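Mikrofasertücher richtig waschen und lagern

Mikrofaser besteht meist aus Polyester mit einem Anteil Polyamid. Die Reinigungswirkung beruht auf der gespaltenen Faser: Feine Kanten nehmen Fett und Staub auf, die Zwischenräume binden Wasser. Beides geht verloren, wenn die Faser verklebt oder anschmilzt.

Waschen

Tücher getrennt von Baumwolle waschen. Frotteehandtücher geben Flusen ab, die sich in der Mikrofaser festsetzen und auf Glas Streifen hinterlassen. Flüssiges Vollwaschmittel sparsam dosieren, keinen Weichspüler verwenden. Für Küchentücher reichen in der Regel 60 Grad. 90 Grad nur, wenn das Etikett es zulässt - hochflorige Ware ist dafür selten ausgelegt.

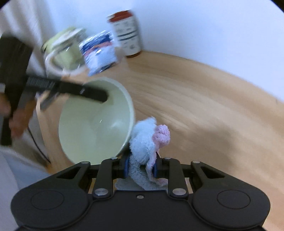 Kleines Flauschtuch am Tisch, dahinter die hellgrüne Schüssel.

Wurde versehentlich Weichspüler benutzt, hilft ein zweiter Waschgang ohne Zusatz, bei hartnäckigem Belag auch ein dritter. Die Saugprobe zeigt den Zustand: einen Esslöffel Wasser auf eine glatte Fläche geben und das Tuch auflegen. Bleibt ein Film stehen, ist die Faser noch belegt.

Trocknen

Auf der Leine, nicht auf dem Heizkörper. Im Trockner nur Schonprogramm ohne Trocknertücher. Nicht bügeln. Feucht zusammengelegte Tücher riechen nach kurzer Zeit muffig und müssen erneut in die Maschine.

Dosieren von Hand

Für die Handwäsche einzelner Tücher wird das Waschmittel zuerst in wenig lauwarmem Wasser gelöst und dann in die Schüssel gegeben. Konzentrat direkt auf dem Gewebe lässt sich schlecht ausspülen. Als Maß genügt ein ausgedienter Becher, den man einmal mit 42 ml Wasser füllt und innen am Pegel markiert.
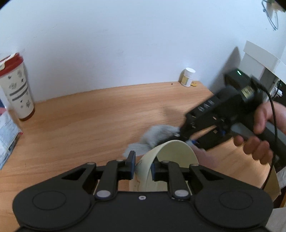 Waschmittelreste in Messgefäßen trocknen zu einem zähen Belag ein und verfälschen die nächste Dosierung. Nach Gebrauch daher warm ausspülen und offen trocknen lassen. Am besten eignen sich zylindrische Becher mit glatter, heller Innenseite wie der cremefarbene hier, da Rückstände von farbigem Waschmittel darauf sofort auffallen. Gefäße für Waschmittel dauerhaft kennzeichnen und nicht mehr für Lebensmittel verwenden.

Lagern

Trocken, staubfrei und nach Einsatzort getrennt. Bad- und Küchentücher nicht in dasselbe Fach legen.

Stand: 18. Januar 2019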